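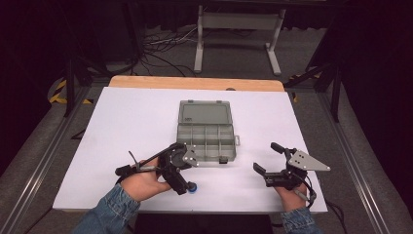 ## Inherited a bathtub's worth of buttons. How do I sort them without losing my mind or my kitchen table?

**Rosine Brunet**
Posted in Sewing & Mending, January

My great-aunt left me her buttons. My cousin got the car. I'm not bitter, I just want it on the record.

The buttons came in cookie tins, a boot box, two pickle jars and one sock. I know there are 3,170 of them, as she kept a running total on an index card taped inside the biggest tin, with crossings-out going back to before I was born. The last entry is in pencil and says "3,170 (less the one the dog had)." I don't know if the subtraction has been done.

I sew a fair amount, mostly shirts for my kids and repairs for people who have found out that I do repairs. I'd like to use these buttons. At the moment, using them means pouring a tin out on a cookie sheet and pawing through it for twenty minutes, at the end of which I have three matching buttons and a shirt that needs four. Then I drive to the store and buy a card of new ones, which come in sixes, and the leftover two go in the tin. You can see how we got here.

What I have tried so far:

- Sorting by color. This went well until I hit white. There are more kinds of white than I was led to believe, and most of them only show up after dark, under the kitchen light, when I have already put them away.
- Sorting by size, with my kids helping. They are seven and four. The four-year-old sorts by "nice" and "not nice" and I can't fault her consistency.
- Stringing matching sets on thread. I like this, but then you have a tin full of strings, and they breed.

So: what do people with a lot of buttons do? By color, size, material, number of holes? Do I need those boxes with the little compartments, or will I fill forty of them and be back where I started, only poorer? And is there any point in checking if some of them are worth something? My husband has started saying "museum quality" in a hopeful voice.

I have one closet shelf and no patience left. The table has been out of service since the holidays and we're eating on the couch.

---

**Valentin Deschamps**

I did alterations for a living until my eyes gave out on black thread, and I've sorted other people's buttons more often than I'd like. You have a normal problem at a slightly alarming scale.

Stop sorting by color. Color is how you look at buttons in the store. At home you're nearly always looking for a button that fits a hole that already exists, so size comes first. Then number of holes, since a two-hole button on a four-hole shirt looks like a mistake even to people who don't know why. Color comes third, and by then the piles are small enough that you can just look.

**First pass: throw things out.** I know. Do it anyway. Chipped, cracked, sticky, rusted shanks, anything that smells like vinegar. Put the vinegar ones in the trash outside today, because old celluloid can go bad and take its neighbors along with it. Your great-aunt's total will suffer. You can amend the card.

**Second pass: pull the sets.** Four or more that match. These are the only ones you'll use on a shirt, and they should live apart from everything else. Strings are fine for this. To stop the breeding, tie each string to a square of cardboard with the size and the quantity written on it, and file the cards upright in a shoebox. You flip through them like recipes. I used cut-up cereal boxes for years and no customer ever asked.

**Third pass: size the singles.** Buttons are measured in lignes, a French unit that survives for the sole purpose of annoying people. You don't need it. Cut slots in a piece of stiff card to match the buttonholes you meet most (shirt collar, shirt front, pajama, cardigan, coat), and drop the buttons through. Your seven-year-old will do this for an hour if you don't call it a chore. The four-year-old can be in charge of the nice ones, which somebody has to be.

Now the boxes. Yes, get the divided kind, but don't get forty. Get 3, and let the boxes decide how many categories you have. If it won't fit in the scheme, the scheme is too fussy. The hinged-lid plastic ones sold for screws and fishing gear are the same thing as the ones sold for crafts, minus the picture of the smiling woman, and they cost less. I've had a couple of Presier ones for a long time and the lids still close. I also had an Ultex, the stackable model, which stacked nicely until I picked it up by the top.

Three things to look at before you pay:

1. Do the dividers go all the way up to the lid? If there's a gap, small shirt buttons will travel. You'll carry the box down the hall and arrive with soup.
2. Can you see in from the side? You want to read a stack on a shelf without opening every lid in it.
3. Is the bottom of each cell flat with sharp corners? Looks tidy, and you'll never get a flat button out of it with your fingers. Rounded is better. If they're square, tip the box or use a bit of tape on a pencil end.
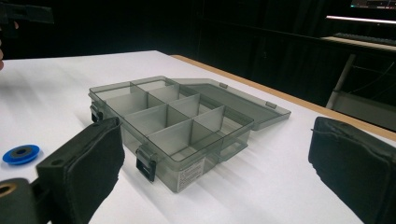
*Divided organizer, open, with a long wall down the middle and short ones across.*

Go with bigger cells than you think. A cell that holds a good handful is about right for singles. With tiny ones you end up with a label for every button, and a person who labels every button has stopped sewing and taken up a different hobby.

As for value, mostly no. Tell your husband gently. Plain plastic shirt buttons are worth what they save you on a trip to the store. Set aside anything metal with a picture or lettering on it, anything glass (cold against your teeth, and it clicks), and anything carved or painted. Ask a button club, if there's one near you. They are kind people and they will keep you for three hours.

---

**hemline_hank**

just put them in jars

my wife has jars. they look nice in the window

---

**Rosine Brunet**

Hank, with respect, they're in jars now. That's two of the containers I'm complaining about.

Valentin, thank you. I did the first pass last night. I threw out a small bowlful, including a whole family of vinegar ones that had been stuck to each other since the Carter administration by the look of it. The card with slots is a hit. My son has renamed it "the checkpoint" and is refusing entry to anything he doesn't like the look of.

I've pulled sets until my thumbs hurt and have 436 buttons on cards, mostly shirt fronts, plus a dozen enormous green ones that must have come off a coat with some confidence behind it. The shoebox trick works. I found a match for my husband's gray shirt in under a minute, and he was so impressed he brought me two more shirts.

One follow-up. What about shank buttons, the ones with the loop on the back? They don't go through the slots properly, they won't lie flat on a card, and I have a lot. And does the sock have any sentimental weight in your opinion, or may I wash it?

---

**Valentin Deschamps**

Shanks get their own box and you give up on sizing them closely. Small, medium, ridiculous. For sets, poke the loops through the cardboard and run a toothpick or a bit of yarn behind. A safety pin works too, for four or five of them, though the cheap pins rust and leave a mark on pale buttons. Hegazy used to make a good brass pin. I haven't seen them in a while and I've been living off the same packet.

Don't mix metal shanks with plastic in one cell if they're the heavy military sort. They scratch everything.

Wash the sock.

---

**pintuck_and_prejudice**

Coming in from the hoarder side of the aisle. Agree with nearly all of that, except I'd keep the chipped ones if they're glass or shell. Sew them inside a coat as backing buttons, where they take the strain off the fabric and no one will see the chip. Saves buying the little clear ones.

Also, label the ends of the boxes, the part that faces out on the shelf. I labeled the lids on mine. Then I stacked them. I now own one labeled box and a tower of surprises.

If you want cards that look nicer than cereal box, Bredent does blank ones in a pack, with the holes already punched. They're overpriced and I buy them every time.

And please update the index card. My grandmother kept one of those too, and hers stops in the middle of a line. I'd have liked to know where she was up to with the toggles.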